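The night shift at Drerkstead

Ten past two and the bread is late. Not by much. Branwen Prosser has the back door propped open with a flour bin and she's looking at the sky, which is doing nothing. Dark for another couple of hours yet.

She has run the bakery on Rathore Street for 13 years. Before that it was her uncle's, before that a shoe shop. People in Drerkstead still call it the shoe shop. She gave up correcting them.

I came to write about night work. Who does it, why they stay, what it does to a marriage. Came with a list of questions and lost it on the train, so most of this is just what people told me while they were busy with something else.

"You don't get used to it," Branwen says. Hands in the dough, doesn't look up. "You get used to being tired. Different thing."

Her kids are grown now. When they were small she'd finish at seven, walk them to school, sleep til two, collect them, cook, sleep again from eight. Two sleeps. She still does it that way, weekends too, holidays too. Her husband watches films alone with the sound down low.

Half a mile down the hill is the Toltard works, where the night crew is 33 people and the canteen does a full roast at one in the morning. Gravy, the lot. I had the roast. It was fine. Strange to eat potatoes at that hour — your stomach doesn't know what to make of it.

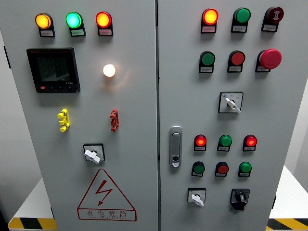

Hywel Rees has been on nights there since he was 22. He's sixty next April. Blackout curtains, a towel along the bottom of the bedroom door, phone in a drawer in the kitchen. The neighbors know not to mow before three. One of them forgot once and came round later with a cake, which Hywel thought was a bit much.

He likes it. That suprised me. Says the days are all meetings and visitors and somebody wanting a signature. At night you talk to the person next to you. He has had conversations at four in the morning he wouldn't have had anywhere else — about his father, mostly. About money.

The pay helps. Less than it did. The night premium used to buy the family a proper vacation, now it covers the car. The younger ones on his crew do two years and go, and he doesn't blame them, he just wishes they'd stop buying him a goodbye mug.

What about the body? Everyone shrugs. Branwen has bad knees and blames the floor. Hywel eats toast standing up at eight in the morning and calls it supper. A driver from Utico, waiting on his paperwork outside the gate, told me he hadn't seen his own street in daylight since the clocks changed. Then he laughed and asked if I had any gum.

Back up the hill by five. First light, gulls, a bus with no one on it. Branwen's trays are out and there's a line of three at the door already, two of them on their way home and one just starting. They all want the same rolls. She's put one aside for Hywel, who get's his with extra butter and pays on Fridays.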